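Notes from the open day at Sakham, April 2, 2024

Typed up on the train back, mostly from the margins of the programme, so excuse the state of it. Went with Nadège Leclerc and Sylvain Carré. Fairly full train, no table seats, coffee gone by the second stop.

Arrived late. The sign for the training building points you at the car park, then at the bins, then gives up. Bernadette Bodin on the front desk had our badges ready anyway and a plan of the building with the wet lab circled in biro. Badges on a string, programme in a folder, free pen (Sylvain's didn't work, mine is going fine).

Welcome talk first, in the upstairs room. Blandine Delaunay, who runs the practical side. Short, thank goodness. Main figure I wrote down was 1,094 practice pads used last year, across all the courses. That's a lot of pads. They come in from Hiltia in flat boxes and live in a store cupboard with a lock on it, next to the thread. Somebody asked what one costs and got a smile and no number. Somebody else asked about pig skin. Still used on the advanced weeks, but it smells, it doesn't keep, and half of the first-timers would rather start on something else. Fair.

Then down the back stairs to the suturing room, which was what I'd come for. Lights low, benches along the wall, pads already set out. Ysaline Hervieu took our group. Quick talker, very clear, doesn't mind being interupted. She had us stand close and look at the wounds before anybody got on to technique.

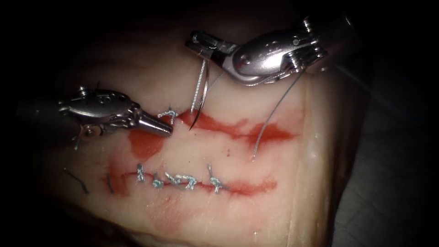 The pad in the suturing room: lower cut stitched, first knot in on the upper one.

The red surprised me. I'd expected clean cuts in clean rubber or whatever it is, and instead there's a proper mess along the open one, smeared well out to the right. Ysaline's view is that a wound you can see too easily teaches you nothing about finding the edges. Nadège, who did theatre nursing for years, nodded all the way through this bit.

Interrupted stitches, so each one tied and cut by itself, nothing running on to the next. Takes longer. If one fails the others hold. Beginners are taught this before the continuous stitch, and Ysaline is strict about it, no skipping ahead even if you've done some at home on a banana (someone had).

What she looks at when marking, as far as I got it down:

Spacing. She wants it even, and she can see it from the door. The knots on the lower cut bunch up a bit in the middle and then there's a wider gap before the last one at the right. Common, she said. People get into a rhythm, go too close, notice, then overcorrect.

Tails. Short but not too short. Too short and the knot can slip, too long and they catch in the next stitch. Some of those were standing straight up like whiskers.

Tension. Edges should meet and no more. Pulling harder feels safer and isn't, the tissue puckers and in a real patient you've cut off the blood supply to the edge. She had a bad one in a drawer to show us, all gathered up like a curtain. Passed round. Sylvain nearly dropped it.

First stitch. She'd rather have a slow first one right at the end of the cut than a quick one somewhere near it. The upper cut had its knot sitting bang at the start and she was pleased with that.

Asked how long a whole row takes. Depends, obviously. Her target for the end of the beginners' week is 17 minutes for a row, knots included, and most people are well over on day one. She doesn't put the clock on until the second afternoon. Good idea I think, we time ours from the start and it makes everyone snatch.

Thread next. They use a coloured braided one for practice. Braided grips itself so the knot stays where you put it, but it drags going through, and it frays if you keep grabbing it in the same place with a serrated jaw. So: hold the end, leave the middle alone. Write that on the wall at ours. The colour is purely for being able to see it, Ysaline says pale thread on a pale pad is a headache by lunchtime.

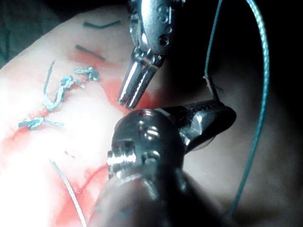 Long discussion about loose thread after that. Too much slack lying about and it loops over the tails of the knot before, and you spend a minute picking it free. Ysaline cuts her lengths shorter than we do, and accepts starting a new one more often. Nadège not convinced, says the waste adds up. They went back and forth on it for a good while and I got a look at the rest of the benches.

Marker lines as well, which I'd forgotten to ask about and Sylvain did. Short strokes drawn on the pad, to give the eye something to line up on. Ysaline likes them early on and then takes them away. We don't do any marking at all. Could start tomorow, costs a pen.

Lunch in the corridor. Sandwiches, cheese ones went first. Two stands at the far end. Lustside had lamps, a bendy neck one I quite liked, bright but no glare on a shiny pad, and glare is half our trouble in the front room. Took the leaflet. Collet had trays and thread holders, nice trays, lids that shut properly. Price list "to follow". We'll see.

Afternoon was a go ourselves, by hand, plain needle holder and forceps, ten of us or so in a room meant for fewer. I did a short row. Spacing poor, tails all right, one knot came undone when I cut it. Blandine came round and said my wrist was doing all the work and my fingers none. Nadège's row was lovely and she knows it.

Questions at the end, rushed. Things I noted:

Pads get used on both sides where the cuts allow it. Shallow cuts only.
The red does wash off the benches, not off cuffs. Wear the apron.
Store thread in the dark, the colour goes.
They do a refresher in December, half a day, places go quickly. Ask Bernadette, don't ring the main number.

Left in a hurry for the train, forgot the folder, Bernadette ran out after us with it. To do: email Blandine for the marking sheet, find out about the lamp, talk to Nadège about thread lengths again when she's had her tea.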